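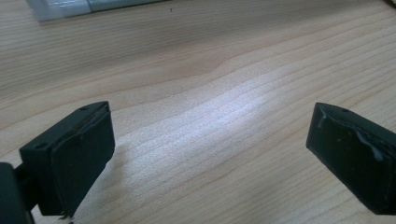 Zalano Memory Bandwidth Traces

Data card, revised 27 Jul 2022
Maintainers: Ankica Stan, Vasilis Angelovski

Summary
Zalano is a set of 600 memory access traces recorded on a single graphics card under fixed clocks. It is meant for people who write or test cache and memory controller models. It does not rank cards and should not be used to compare vendors.

Contents
traces/ – 600 binary files, one per kernel launch
meta.csv – kernel name, grid size, block size, run length
tools/ – reader and converter (Python and C)
checks/ – hashes for every file in traces/

The kernels come from two sources: 142 from the Rirner test suite, and the rest from the solver code used at the Drerkthorpe lab. Rirner kernels have the prefix r_ in meta.csv.

Collection
The driver was pinned and the fan held at a fixed speed. Each kernel was run 20 times before recording to settle the clocks. Power was capped at 160 watts for all runs. Only global memory reads and writes are logged. Shared memory traffic is dropped.
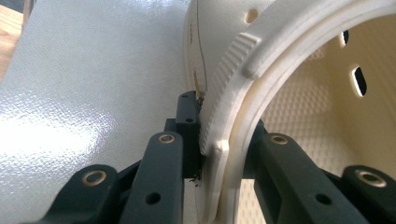

White panel with pebbled surface, cream-colored cylindrical part at right.

Format
Records are little-endian, fixed width, with no padding. Addresses are offsets from the start of the first allocation, so they can't be matched across files.

Known problems
Time stamps in files recorded before April wrap early. Use the --unwrap flag in the reader.
The converter to Radulović format loses the warp ID – a fix is planned.

License
Traces: CC BY 4.0. Tools: MIT.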